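Got to the Tarness open day a little after nine and went straight up to the simulation room, where the student club from Wirville was showing its kitchen project. 175 people had signed up, and I think half of them wanted the same bench I did!

The club's task sounds easy until you try it: get a cup onto a plate with a simulated arm. Everything runs in a virtual kitchen, so you can mess up as often as you like. I messed up a lot. The tricky part is lining up the fingers when the cup is on its side - go in at the wrong angle and you just push it along the counter.
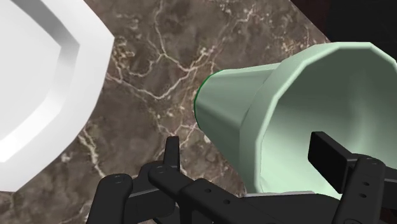 **Do you need to know how to code to join the club?**
New members start by steering the arm by hand, and coding lessons come later in September.

I stayed for nearly 30 minutes and could have stayed all morning. The students were so good at explaining grip angles, and they let a bunch of kids take over the controls (most of them picked it up faster than I did). The club's rule is that every run gets a line in the notebook, good or bad, and they were up to run 401.

My favorite view was the wide one, with the whole arm bent over the counter and one finger inside the rim of the green cup.
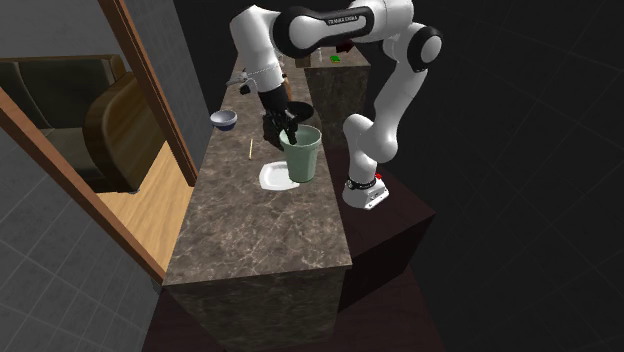
## Getting there

Bus 17 stops right outside the main gate. Go early - the café line was huge by noon.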